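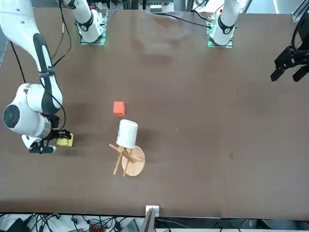 Playoff series, Varbridge vs Greltden — game 2 thread

hoopladder
Greltden took it by 69 to 66 and the series is level. Varbridge shot poorly from the line all night and still had a look to tie it. The bench gave them almost nothing after halftime. I would start the small lineup in game 3 and see if Greltden can keep up.

baseline_left
Small lineup is what lost the second quarter. They got two defensive rebounds in that stretch and gave up the same corner three over and over. Keep the big guys in and slow it down.

hoopladder
The corner threes came off bad switches. You get those with any lineup if the guards don't talk.

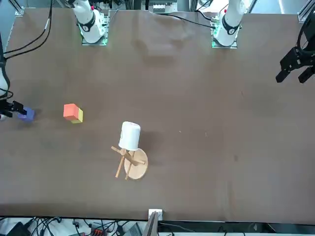
northgate12
Both of you are skipping the turnovers. Varbridge threw the ball away on three straight trips in the fourth, and two of those were inbounds plays out of a timeout. That's coaching.

baseline_left
Fair on the inbounds plays. I still don't want the small group out there for more than a few minutes at a time.

ekness_fan
Neutral here, our season ended in the first round. Greltden pressed us the same way and we never solved it either. What helped a little was bringing a forward up to the middle to catch the first pass. Varbridge has the players for that.

northgate12
They tried it in February and it worked. No idea why they dropped it.

hoopladder
Does anyone know about tickets for game 3? The Renaud gym holds 900 and I heard more than 700 are gone already.

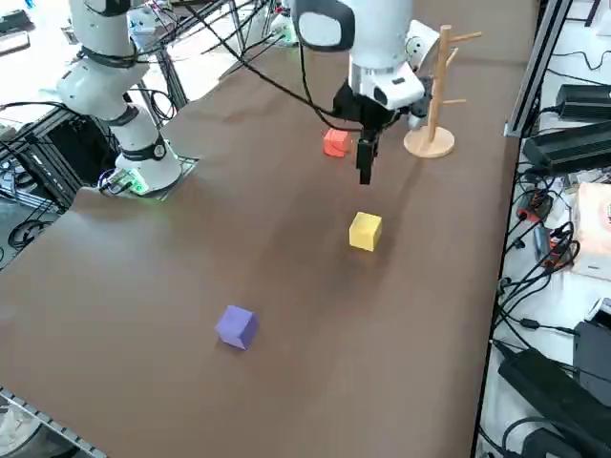
Table with two arms and the foam cubes

ekness_fan
Door sales open at 5:30 if any are left. Visitors sit on the far side, and the lot fills early, so use the street behind the gym.

baseline_left
I'll be there. Varbridge by six if they stay big.

hoopladder
Greltden by four if they do — nobody on that front line can guard the pick and roll.

northgate12
Whoever wins the first quarter wins it. Same as both games so far.

baseline_left
Varbridge was up after one in game 2.

northgate12
By a point. OK, same as game 1.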